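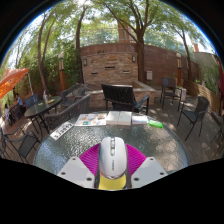 How long can a sourdough starter stay in the refrigerator without feeding?
Mine stayed 25 days last October and it came back after three feedings, but I would not make a habit of it.

From: Ehsan Kazemi
To: Nolham bakers list
Date: 22 Jul 2020
Subject: Re: starter in the fridge, and the gray liquid

Dear Maribel, dear all,

I put the short answer on top so that people who read on the phone can stop there. The long answer follows, and I quote your message in parts.

Maribel Correa wrote:
> I was away from home longer than I planned and my starter was in
> the fridge all this time. There is a layer of gray liquid on top
> and it smells like nail polish remover. My sister tells me to
> throw it away. I have it from Philomena and I don't want to
> confess to her that I killed it.

Please do not throw it away yet. The gray liquid is what the bakers call hooch. It comes when the starter has eaten all its flour. The sharp smell comes from hunger also. You can pour the liquid off, or you can stir it in if you like a more sour bread. I pour it off.

What you must look for is color. If you find pink or orange, in streaks or in spots, or anything with fur, then it goes to the garbage, the whole jar, and you do not try to save a spoon from the bottom. Gray and brown liquid is fine.

> How much do I feed it? The book says to double it every day but
> then I will have a bucket.

You will have a bucket only if you keep everything. Take 20 grams from the middle of the jar, put it in a clean jar, and discard the rest. Add 50 grams of flour and 50 grams of water which is warm to the finger but not hot. For the first feeding I use half rye and half white flour, and after this only white. Leave it on the counter. On the first day it is possible that you see nothing at all. Wait until the next day and feed again in the same way, also if it looks dead.

When it rises to double and you see bubbles through the glass, it is ready to go back to work. Put a rubber band on the jar at the level where you started, otherwise you will argue with yourself about how much it moved. I did this for a whole winter.

> Also, is it true that the refrigerator should be at a special
> temperature?

I don't know of any special temperature. Mine stands on the top shelf next to the butter. In our old apartment the refrigerator was too cold at the back and the jar froze a little on one side. It survived, but it was slow for many days — I moved it to the door after this.

About the lid, because Gráinne asked last month and I think she received no reply: do not close it tight. I turn the lid until it touches and then I turn it back a little. A cloth is all right on the counter but in the refrigerator it lets the top dry out, and you get a skin.

If you know that you will be away for a long time, there are two things you can do before. The first is to make the starter stiff. Feed it with twice as much flour as water, so that it is like a ball of dough. It eats slower this way. The second is to dry some of it. Spread it thin on baking paper, leave it until it breaks like a chip, and keep the pieces in an envelope. I have one envelope from Nuala Geraghty with the word Madigan on it, which is how she calls her starter, and I woke it up last year without trouble. It needed nine feedings before I could bake with it, so do not plan a bread for the same week.

> Last thing. When I bake with it again, should I change the
> recipe?

For the first loaf I would not change the recipe, only the time. A starter that was sleeping works slower, and my first bread after the long pause was flat like a slipper, since I followed the clock and did not look at the dough. Let the dough tell you. I also make the first loaf small, with 527 grams of dough, for the simple reason that this fits in my little tin and if it fails I lose less flour.

Philomena Nic Aodha gave starter to up to 20 people on this list, I believe, and I am sure that some of us killed it at least once. She will give you more if you ask. But try first with the feedings.

One question from my side to the others: does somebody here keep a starter only on whole wheat? Mine becomes very thick and smells like apples on the second day. I like the smell, but the bread comes out heavy, and I don't know if I should add more water or bake earlier.

With kind regards,
Ehsan

P.S. Maribel, write to the list how it goes, also if it goes badly.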